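Category: Home & household > Cloths, rags and laundry

From: Keyvan Ranjbar
Subject: Re: colour-coding the cloths

Edileuza Leite wrote:
> We've been through 70 cloths since August and I still find
> the kitchen ones in with the bathroom ones. Does anyone keep
> theirs apart without standing over the rest of the household?
> I bought a stack of little drawers from Folla and they were
> hopeless, you can't see what's in them.

Hi Edileuza, hi all,

Oh, I feel your pain! We gave up on labels ages ago (Driss wrote lovely ones, they fell off in the wash) and went over to two colours and two tubs. Green is for glass and dusting, orange is for anything greasy, and each colour gets its own clear plastic bin. The clear bit matters more than I expected – people will drop a cloth in the right place if they can see one already in there, and they won't open a drawer for love nor money.

I don't fold any more either. Esmaeil still does, into quarters, very neat, but a scrunched cloth wipes just as well and I'd sooner have my evening back. I tip the whole lot out on the table, pull the greens first and then whatever's left is orange.
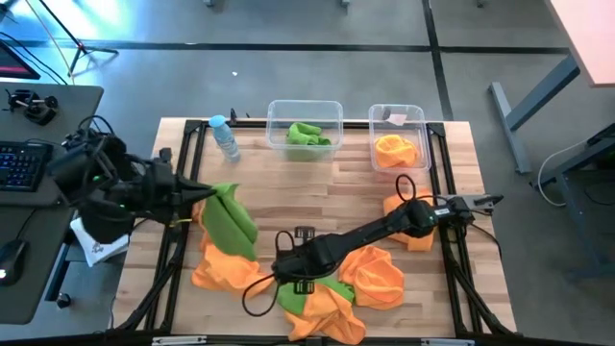 Mid-sort, one green in the left bin and an orange in the right, plenty still on the table.

If you're buying new, get a pack of 22 from Grudis and wash them twice before you use them on glass, they shed a bit. No softener! And do the oranges separately the first time – ask Gholamreza about his shirts.

Keyvan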